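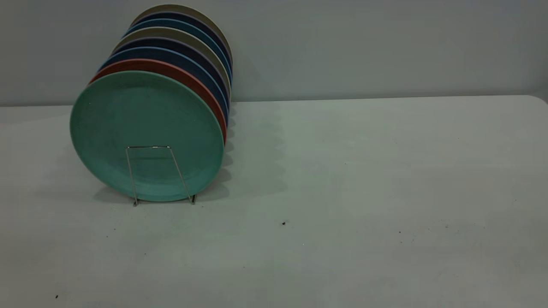
Report the plate, then the rate

Most papers on robot grasping lead with a success rate. I think the rate should come second, after a plain account of what the arm was asked to pick up and put down.

Take the plate rack task at Ornus. Hendrik Mulder's group logged 2436 attempts and sorted 277 failures by hand. A single percentage would have hidden what matters to anyone copying the method – a plate lying flat and a plate standing in a row are different problems. One asks for a grip on a low rim. The other asks for a finger in a narrow gap.
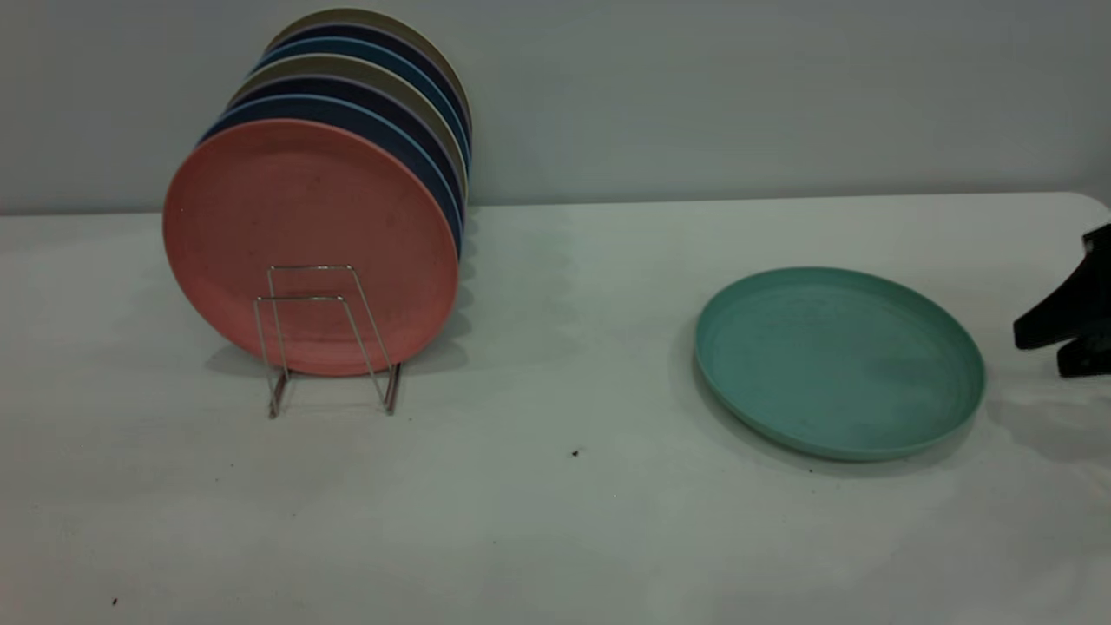
Seven plates in the rack, the teal one flat on the table, gripper at the right.

Ekkachai Luangrath has argued that sorting failures by hand is too slow to ask of small labs. It took his team at Prustville 23 hours, and I accept that is a real cost. But the sorted list can be used by others, and the headline figure mostly can't.

I would also ask for the wrist view to be printed beside the table view. The policy works from both, and readers usually get one.

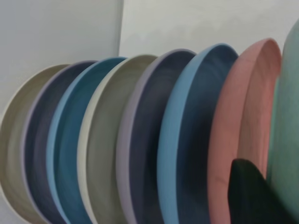
Wrist view along the row, with the finger by the pink and green plates.

Reviewers could ask for this now. Four extra lines in a results table would cover it, and the Bultis workshop already has room for them in its template.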